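Pultonville Robotics Club Set-up Guide
Section 4: Your first basket pick

Welcome to the fun part! By now your arm should be homed and answering the Gidard console.

1. Put the padded mat in the middle of the table and the wicker basket on its upper left.

2. Drop one toy in the basket. The crocodile is a great starter (bumpy skin, easy to grip!).

3. Set the speed to 36 and load the Panagiotou pick routine.

4. Jog down slowly until the open fingers are just above the toy, then stop and check them from both sides of the table.

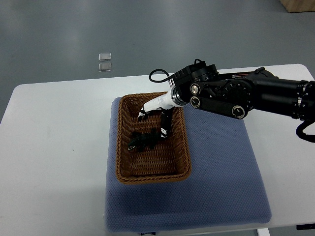 5. Press Close, wait for the tone, then lift straight up. If the toy slips, open, go back to step 4 and try a slightly different angle. Everyone drops a few!

CAUTION: Keep hands out of the basket while the motors are live. Watch the hanging cable too, and never let it snag on the table edge.

NOTE: Save each run to your Zamamer logbook. Our club reached 2,621 saved picks last season, and we'd love to beat that by the April open day.

6. Let the arm rest for 60 seconds between sets, then swap drivers.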